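School club: policy drops the flower when stems are crowded

Posted by Silvia Hájek, July 2019

Hello all. I help with a student robotics club and our project for the spring show is called Hulalar. The students teach a gripper to take one artificial flower from a pot and put it in a clear container. With a few flowers it works well. With a full bouquet the fingers close on two or three stems together and everything lifts. We have 40 demonstrations. Do we need more, or is something wrong in the way we record?

Tormod Lindqvist
More data. 40 is nothing for this kind of task.

Silvia Hájek
Thank you, but the students have only one afternoon per week, so I hope for a more exact advice.

Danica Oravec
We had the same trouble in our club in June. What helped us was to change the order of the demonstrations. Record 20 with a thin bouquet, then add flowers little by little. Also tell the students to come to the stem from the side and to stop for a moment before closing – ours were always in a hurry, and the model learned the hurry too.
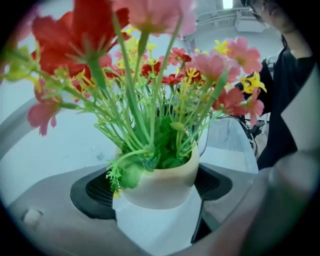
Stem choice is the other thing I would look at. Let the students agree before each recording which flower they take, and begin with those that stand free at the outside. A drooping pink one on a long stem, like at the left edge, is a much easier first target than the three small red ones together in the middle, behind other stems. When the outside flowers go well, move inward.

Ľudovít Ševčík
Agree with Danica. Check also that the pot does not move when you pull. Ours did, and we lost 8 recordings before we fixed it with tape.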